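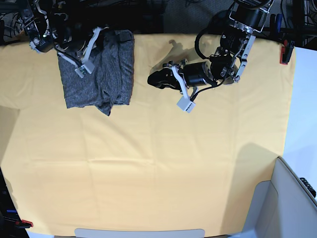 Right gripper on the folded grey knit, left one held clear over the cloth.

March, Honcombe bench. Going through the cell rules again before the Gunon folding set. We are at 119 runs and want 500, so better to fix the wording now.

- Cloth clamped at the corners before the arms are powered. Check the clamps again every 24 runs.
- Only the garment on the cloth. Tools and boxes stay off the yellow.
- An arm that isn't working holds still above the cloth, clear of the fabric.
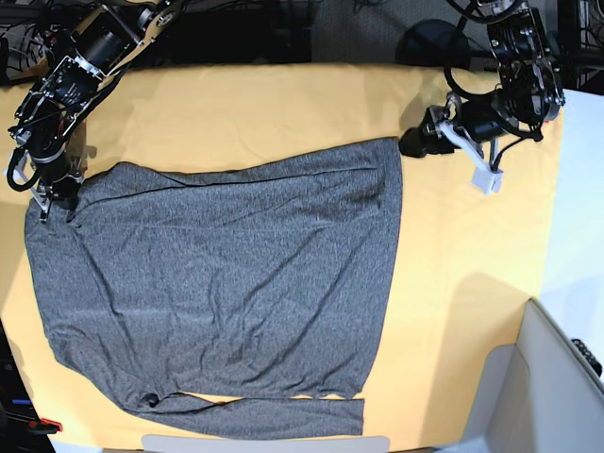 ## Contact rule

Old text said "grip at a corner". Too vague – two of us read it differently. New text: one gripper at the upper corner, body of the shirt spread, sleeve laid along the bottom and not under the hem. Creases are allowed. Stop after 3 failed grips and log it as a fail, no nudging by hand.

Matoušek sheet still has the old wording, needs replacing.
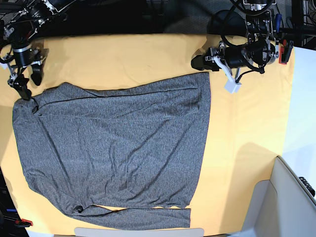
Sleeve along the bottom, gap to the body showing. Right gripper at the upper-left corner.

To do: send the new text to Torkusia, ask whether they count a regrip as a new run.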